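I put off decluttering my kitchen counter for most of a year, so take this as advice from someone who knows exactly how annoying it is. You need one free afternoon, a couple of boxes, a roll of painter's tape and something good to listen to. I did mine on a Tuesday and was done before dinner!

## Before you start

Eat something first. I'm serious, because halfway through you'll want a sandwich and there will be no place to make one.

Then pick your landing zone. I used the dining table, but a bed with an old sheet over it is fine (and sort of forces you to finish before bedtime). Put down two boxes and write "goes elsewhere" on one and "goes away" on the other. I used to have a "maybe" box too, until my neighbor Merja Lahtinen found mine from the last round still taped shut in the hall closet. So no maybe box.

## Step 1: Take everything off

Yes, everything, even the toaster. If you leave the toaster where it is, you'll plan the whole counter around the toaster, and you may not even like it there. Unplug things as you go and wrap the cords with a twist tie.

Wipe as you clear. Warm water with a drop of dish soap is plenty for most counters. If yours is marble, skip vinegar and lemon, which can etch it and leave dull spots that no amount of rubbing will fix. I learned that in my old apartment on Lorum Street and I still think about that deposit.

## Step 2: Sort by how often you reach for it

Daily stuff gets to come back. Weekly stuff goes in the nearest cupboard, at a height you can reach without a stool. Anything you only use in December, like the cookie press, goes up high or down in the basement.

Decorations are the hard part. My rule is that a counter gets one pretty thing, and it lives in a back corner where you don't chop. Figurines, souvenirs and little toys all drift into the kitchen at my house, and every one of them collects grease. Give them a shelf in the living room, where they'll get looked at.

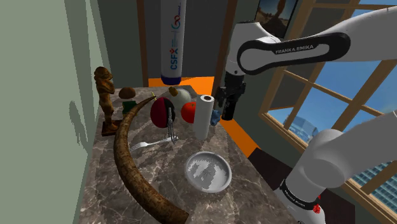
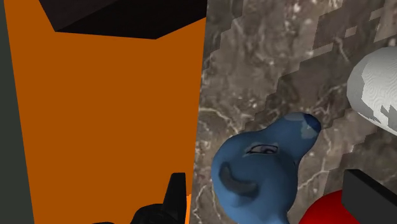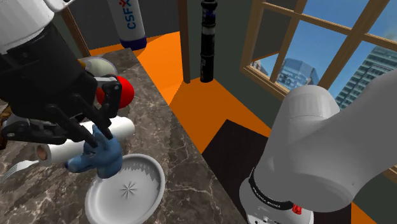

*First and last: marble counter, paper towel roll in the first one, little blue toy in the last. Middle: a big panel of plain burnt orange.*

## Step 3: Tape out your zones

Tear off some painter's tape and mark a spot for coffee, a spot for prep and a spot for whatever comes in the door. Keep prep next to the sink if you can. Live with the tape for a few days before you buy a single organizer. My first layout had the coffee stuff behind the knife block and I hated it by the second morning, so I peeled it all up and swapped them.

Paper towels go within arm's reach of the sink, but far enough away that they don't get splashed. Oil goes close to the stove but never right beside a burner.

## Step 4: Put back less than you want to

I put back 12 things. That felt bare for a day or so and now it feels normal. If you cook more than I do you'll need more, and that's fine!

My friend Morena Russo bakes bread every weekend and keeps a whole stretch of counter clear just for kneading, with her flour in the drawer underneath. I copied the drawer part even though I mostly make pancakes.

## Keeping it that way

- Do a quick sweep after dinner, while the kettle is on.
- Mail gets opened standing up, over the recycling.
- Anything new on the counter has to bump something off.
- Drop the "goes away" box at the donation place the same week. Mine rode around in my trunk for ages last time.

If you have kids, give them a basket by the kitchen door for stuff they drop on the counter. I empty ours on Sundays, and it's mostly hair ties.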